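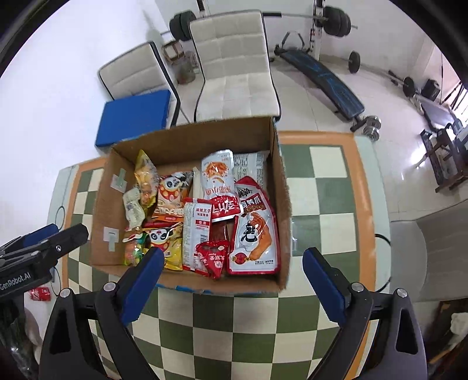 Section 8. Packing mixed snack boxes with the Treder picking line

8.1 What this section covers

Snack boxes are the hardest job we give the line. The packets overlap, the wrappers crinkle and shine, and a twisted packet standing against the side of a box gives you very little to aim at. The sales sheet from Zokenitz says the line "handles any flexible pack." Read that as a goal. Sunita Lyons ran the trials in April, and these steps come from her notes.

8.2 Before you start

1. Open the box fully and press the flaps down outside the rim. A finger that catches a flap will drag the whole box.

2. Check the ridged pads on both fingers. Wipe off crumbs and tape glue with a dry cloth.

3. Set the job to 304 (mixed, flexible). Do not use the default job. It expects rigid cartons and squeezes too hard.

4. Log in under your own name. Supervisors may not log in for you, even to save time at shift change.

8.3 Picking

5. Start with whatever lies on top and overlaps the most. Small packets resting on a long one come out first. A big pouch can wait, even if the screen suggests it.

6. Bring the fingers in from the near side and close them on the body of the packet. Avoid the sealed ends, which tear.

7. If a packet slips twice, pick it by hand and press SKIP. Do not keep trying to please the counter.

Note: For a long packet lying with its barcode up, scan before you pick. Turning it over afterward costs more time than the scan.

Caution: Stop the line before putting a hand in the box. The light curtain does not cover the near edge of the table.

8.4 What changes for packers

Management's slides describe the new job as "oversight." In practice you will still be lifting boxes, clearing jams and fixing bad picks, and you will also be watching a screen. Plan your breaks with that in mind. Staring at a screen for 30 minutes tires people in a different way than packing does, and the rotation chart has been changed to match.

The target of 3000 packets a shift came from the Tsuchiya trial, where every box held one product. It does not apply to mixed boxes. If anyone quotes it to you, show them this page.

Skips are logged by station. They may not be used in your review. That was agreed in writing, and a copy is posted by the time clock. Report any exception to Sunita Lyons by Friday of the same week, and write down the job number.

8.5 Shutting down

8. Park the fingers open and clear of the box.

9. Enter leftover packets in Zovow as "hand finish." Leave the reason field blank if none of the choices fit.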